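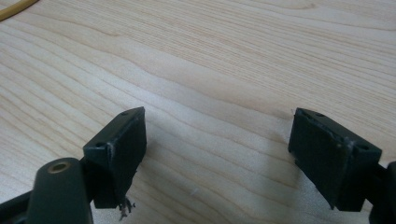 Yen-ting Wu
July
3 min read

3.2 Surface appearance and grain direction

Tabletops with a pale, matte finish are common in shared workrooms, and their condition is usually judged by eye. The judgment depends on the angle of the light. A surface that looks even from one side of the table may show dull patches from the other, and fine scratches that run with the grain are easily missed.

We inspected 73 light-colored wooden tabletops at the Grube workrooms. Each top was divided into 12 fields of equal size, and each field was viewed from two sides under the same lamp. Inspectors marked the main direction of the grain first and then recorded scratches, stains and worn finish on a paper form. Tops with painted or laminated surfaces were left out.

Scratches were sorted by their angle to the grain. Those within 15 degrees of it were classed as parallel, and all others as crossing. Of the 463 scratches recorded, 200 were parallel. Most of these were entered only on the second viewing, when the inspector had moved to the other side of the table. Crossing scratches were nearly always entered on the first. Figure 4 plots both classes against viewing side.

Figure 4. Scratches recorded per viewing side, by angle to the grain. Fields with no entries are omitted.

Wavy grain caused some difficulty. Where the bands changed direction within a field, the inspector took the direction at the center of the field — a simple rule, but one that probably moved a few scratches from one class to the other. Contrast between the darker and lighter streaks was not measured.

Cleaning was kept the same throughout. Each top was wiped with a damp cotton cloth, left for an hour and then inspected. Loose items were moved off the field being viewed but not off the table. Shadows from items left near a field were noted on the form, and shaded fields were viewed again with the lamp moved to the opposite corner. Repeat viewings are treated separately in Section 3.3.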